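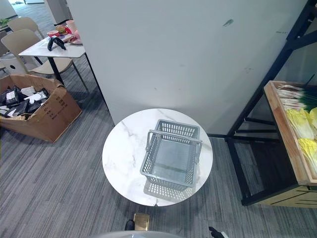
Office Floor and Common Area Inspection Checklist, with Comments

Print this page
E-mail this page

Site: Grindaver Building, fourth-floor offices and shared kitchen
Inspection completed: Sat 2 April
Form 1455
Previous inspection: October

This checklist is completed twice a year by the Facilities Office. Each item is marked Satisfactory, Needs Attention, or Unsatisfactory. Items marked Needs Attention must be corrected before the next inspection. Items marked Unsatisfactory must be reported to the building manager on the day they are found. Tenants receive a copy of the comments that apply to their own space.

Section 1. Exits and Walkways

1.1 Exit doors open fully and are not locked from the inside.
Satisfactory.

1.2 Exit signs are lit and can be read from the main walkway.
Needs Attention. The sign above the north stair door flickers. A replacement lamp has been ordered through Sutter Supply.

1.3 Walkways are clear for their full width.
Needs Attention. Boxed paper was stored along the wall outside the Vavia suite. The tenant was told of this during the inspection and moved the boxes to the supply room. The walkway will be checked again without notice.

1.4 Stair treads, nosings, and handrails are sound.
Satisfactory. The loose bracket reported in October has been refastened with longer screws.

1.5 Evacuation maps are posted and match the present layout.
Unsatisfactory. The map beside the elevators shows a door that was closed up during the last remodeling. The building manager was notified. Temporary maps are to be posted until the corrected ones are printed.

Section 2. Fire Protection

2.1 Extinguishers are mounted, charged, and tagged.
Satisfactory. Extinguisher 61, in the copy room, is due for service before the next inspection.

2.2 Nothing is stored close to sprinkler heads.
Needs Attention. Binders on the top shelf of the records room are stacked too high. The top shelf is to be left empty from now on.

2.3 Fire doors close and latch without help.
Satisfactory. One door in the Cernex suite was held open with a wedge. The wedge was removed and the tenant was reminded of the rule. The closer works as it should.

2.4 Alarm pull stations are visible and can be reached.
Satisfactory.

Section 3. Electrical

3.1 Cords and plugs are free of cuts, burns, and loose parts.
Needs Attention. A desk lamp with a cracked plug was taken out of use and tagged. The tenant may repair or discard it.

3.2 Power strips are plugged directly into wall outlets.
Unsatisfactory. Two power strips were joined end to end under a desk in the Cernex suite and were feeding a space heater. The heater was unplugged at once. Space heaters may not be used on any power strip, and written approval is needed before one is brought into the building.

3.3 Electrical panels are closed, labeled, and clear in front.
Satisfactory. The labels on the east panel are faded and should be rewritten when the electrician is next on site.

3.4 Outlets near sinks have working ground-fault protection.
Satisfactory. All were tested and reset.

Section 4. Furniture and Partitions

4.1 Tables stand level and do not rock.
Satisfactory. Adjustable feet were tightened where needed.

4.2 Table edges and tops are free of sharp damage.
Needs Attention. Small chips in stone tops are to be felt with a gloved hand. A smooth chip may be left as it is and noted. A chip with a sharp edge is to be filled or taped until it can be filled. The round marble-topped table has a small chip at its edge, which is entered on the repair list for assessment.

4.3 Partition walls are firmly fixed at the floor and at the joints.
Satisfactory. Scuffs and smudges are a cleaning matter and do not affect the rating. Requests for touch-up paint go to the cleaning contractor.

4.4 Chairs have sound casters, arms, and backs.
Needs Attention. One chair in the meeting room drops when weight is put on it. It has been removed. Tenants are asked not to return tagged chairs to use.

4.5 Tall cabinets and shelving are anchored.
Satisfactory. The new cabinet in the Vavia suite is anchored to studs. It is rated for 600 pounds, and the load label is in place.

Section 5. Kitchen and Washrooms

5.1 Floors are dry and mats lie flat.
Needs Attention. The mat at the kitchen sink curls at one corner. It should be replaced with a heavier mat.

5.2 Refrigerator and microwave are clean and in working order.
Satisfactory. The refrigerator door seal is worn but holds.

5.3 Cleaning products are labeled and stored away from food.
Unsatisfactory. An unlabeled spray bottle was found beside the coffee supplies. The contents could not be identified and the bottle was removed for disposal. Any product poured into a second container must carry the name of the product and its hazard warning.

5.4 Hot water at hand sinks is within the set limit.
Satisfactory.

Section 6. First Aid and Records

6.1 First aid kits are complete and in date.
Needs Attention. The kitchen kit is short of adhesive bandages, and the burn gel is out of date. Replacements have been requested.

6.2 The incident log is kept and signed.
Satisfactory. Entries should state the place where the incident happened as well as the suite number. Several recent entries give only the suite.

6.3 Emergency telephone numbers are posted at each shared telephone.
Satisfactory.

Follow-up

Items 1.5, 3.2, and 5.3 will be inspected again within 4 working days. Tenants who have corrected an item earlier may ask for a visit by writing to the Facilities Office and giving the item number. Completed forms are kept in the building file and may be read there during office hours.

Print this page
E-mail this page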